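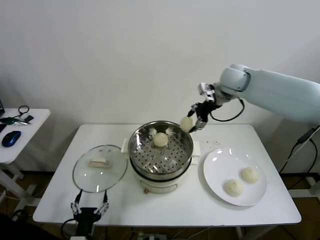
Granizada en Gurnesance: ¿cómo os ha ido a los demás?

Inicio | Foros | El tiempo | Avisos | Buscar | Entrar

**nubelenta**
29 de julio de 2021

Abro hilo porque en el de la sequía ya nadie se aclara. Vivo en la parte baja de Gurnesance, al lado del puente viejo, y lo de ayer por la tarde no lo había visto en mi vida. Primero un calor pegajoso, luego el cielo verde (verde de verdad, no exagero) y de golpe el granizo. Duró poquísimo y después se puso a llover como si volcaran un pantano. La calle bajaba con ramas, tejas y el cubo de basura de algún vecino. A mí me ha entrado agua en el trastero, un palmo, y el coche tiene el capó como un colador. ¿Cómo estáis los de arriba? ¿Y en Cantero?

**marejadilla_7**
En Cantero nada de granizo, pero agua toda la que quieras. La carretera de la ermita sigue cortada por barro, he tenido que dar la vuelta por Rornow para ir a trabajar y he llegado tardísimo. En el garaje comunitario tuvimos que achicar con cubos hasta la noche. Ánimo con el trastero, abre todo lo que puedas y saca los cartones cuanto antes, que luego el moho no hay quien lo quite.

**el_del_barometro**
Yo tengo estación en casa, en el barrio alto. El pluviómetro se quedó en 44 litros pero no me fío un pelo del dato, porque el granizo me taponó el embudo y cuando fui a mirarlo rebosaba hielo. Seguro que cayó más. La presión pegó un salto precioso justo antes, eso sí, tengo la gráfica guardada y la miro con cariño.

Lo del cielo verde lo confirmo. Mi suegra se puso a rezar.

**nubelenta**
Jajaja, pues por aquí tampoco faltó quien rezara. ¿Alguien recibió el aviso en el móvil? A mí me llegó cuando ya estaba descalza en el trastero con la fregona.

**pelusa_norte**
El aviso estaba puesto desde por la mañana, otra cosa es que la gente lo mire. Naranja por tormentas, con granizo incluido. Yo metí el coche en el garaje de mi hermana y quité las macetas del balcón. Perdonad que sea la antipática del hilo, pero cada verano igual: "no avisaron", y sí avisaron.

**marejadilla_7**
Mujer, avisaron para toda la comarca, que es enorme. Con un aviso naranja para media provincia cada dos por tres, una acaba por no hacer caso. En abril hubo otro igual y aquí cayeron cuatro gotas. Tuve las persianas bajadas toda la tarde para nada.

**pelusa_norte**
Para nada no, para no quedarte sin cristales si llega a tocarte. Una tormenta no se puede clavar calle por calle, marejadilla.

**marejadilla_7**
Eso lo entiendo. Digo que se podría afinar un poco más a última hora, cuando ya se ve en el radar hacia dónde tira. Se formó encima de Tornik y tardó un buen rato en bajar hasta Gurnesance. Ese rato da para mover un coche.

**el_del_barometro**
Ahí os doy media razón a cada una. Yo la vi crecer en el radar y al principio parecía que se iba a ir hacia el este, hacia el monte, y luego se partió en 2 y el trozo gordo giró. Con eso cualquiera se equivoca. Pero un mensaje cuando ya ha pasado por Tornik dejando granizo gordo sí que se podía haber mandado — y tampoco pido que me llamen a casa.

**huerta_baja**
Me meto solo para decir que la huerta se acabó por este año. Tomates, calabacines, todo picado. Las judías ni las encuentro. Los perales de mi vecino igual, y él vive de eso, yo por lo menos lo tengo por afición. Tenía malla antigranizo comprada y sin poner, en la caja, en el cobertizo. Así que por mi parte ni una queja de los avisos.

**nubelenta**
Ay, huerta, qué rabia lo de la malla. ¿Se puede salvar algo de los tomates?

**huerta_baja**
Los verdes que no estén abiertos los he recogido y a ver si maduran dentro. Las plantas las voy a limpiar, quitar lo roto y tratar con cobre, y a esperar unos días. Los calabacines suelen rebrotar si el tallo está entero. Lo demás, al compost.

**pelusa_norte**
Lo siento mucho, huerta. Y nubelenta, que antes he sonado borde y tú lo que tienes es un trastero inundado. Si te hace falta un deshumidificador, el mío está libre, es un trasto viejo pero traga que da gusto. 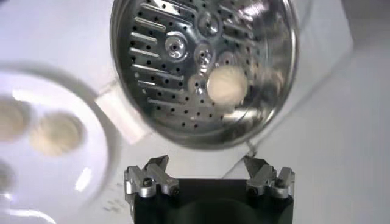 **nubelenta**
¡Pues te lo acepto, mil gracias! Te escribo por privado. Y una duda para los que entendéis de seguros: ¿puedo tirar ya lo mojado o tengo que esperar a que venga el perito?

**marejadilla_7**
Espera a hablar con el seguro antes de tirar nada. Haz fotos de todo, también de la marca del agua en la pared, y apunta lo que es cada cosa. Si algo huele o estorba mucho, pregúntales por teléfono si lo puedes sacar y que te lo pongan por escrito. A mí en la otra inundación me descontaron una lavadora por haberla llevado al punto limpio demasiado pronto, 600 euros que no volví a ver.

**el_del_barometro**
Y el coche va aparte, con su propia póliza. Mira si tienes cubierto el granizo, que en la mía viene en letra pequeñísima y con franquicia.

**nubelenta**
Acabo de llamar y me han tenido con la musiquita toda la mañana. Parte abierto, el perito cuando pueda. Del coche dicen que lo miran. Sigo fregando.

**huerta_baja**
Por la parte de Tornik se está poniendo oscuro otra vez. Voy a por la malla.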